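3.2 Pulling the memory and reaching the socket 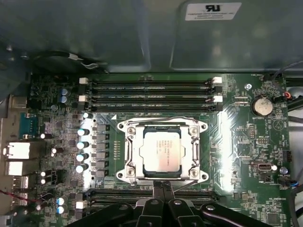
Figure 2. Wrist camera view of the processor socket, with the gripper just below it.

We did all of this on a bench in Adi Saragih's garage, mostly on Friday nights, and I loved it! The arm runs on our own controller (Vaslow, named after Adi's street), and I kept its speed at 2% near the board. The four slots above the socket are empty in Figure 2, so the retention levers are the next thing to plan for. I'd been worried about glare on those shiny capacitors to the left – Jonalyn Tolentino fixed most of that in software, using 2,000 frames we labeled by hand.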